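Why does my channeled entity only talk on my lunch break?
Posted in: Contact, Channeling & Visitors

I've been taking dictation from a being called Uniyal since December. He says he's 766 years old and lives past Neptune. Lovely fellow, very down on humanity. My trouble is that he only comes through between noon and one, and he stops mid-sentence when I go back to my desk. I have 300 pages and not one complete prophecy. Is this normal?
– Sullow

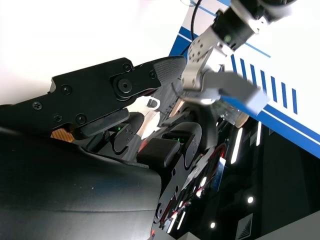
I should add that I've tried evenings. I lit the candle, sat up straight, and got a grocery list. It was my own grocery list.

Hedano
Pretty normal. Mine kept bankers' hours for years. Ask him at the start of a session to give the ending first, then fill in the rest if there's time. Also write by hand. I typed my first 200 pages and half of it was me fixing commas while he waited, and he got short with me. If he scolds you about holidays, let him finish – they all do that one.

Bosisach
my guy says neptune is overrated

Sullow
Thanks, Hedano. Tried the ending-first thing today. He said "it ends well for some" and then wanted to talk about comets until 12:55. Progress, I guess.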